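Skendura desk-clearing talk, speaker notes, 6/9/24

**Slide 4. What we asked for.** Clear a meeting-room table between bookings. Trash out, mugs to the cart, pens and remotes back in the organizer, paper squared up. Skip the microphones. State the scope before anyone asks about vacuuming.

**Slide 5. The objects.** Leave this up for a full minute. Clear plastic is the hard class: depth sensing reads through the wall and returns the table. The cap and label are the usable features. Mention that a mostly empty bottle tips under a light touch.

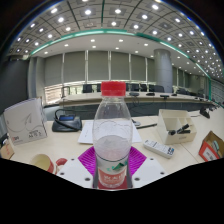 *Bottle with red cap on a magenta mat; mug to the left, remote and desk organizer to the right, conference table beyond.*

**Slide 6. Results.** 3000 pick attempts at the Lirnport site, 1319 of them on clear plastic. Of those, 700 ended in a clean lift. Say the numbers slowly. Do not round.

**Slide 7. Can it do the chore yet?** Single items, yes. A whole table, no. Cables stop it. So does deciding whether a sheet of paper is trash. Statemwood will ask for a date; the next trial is in December and we have no date past that.

Backup slide: Xie gripper, pad wear.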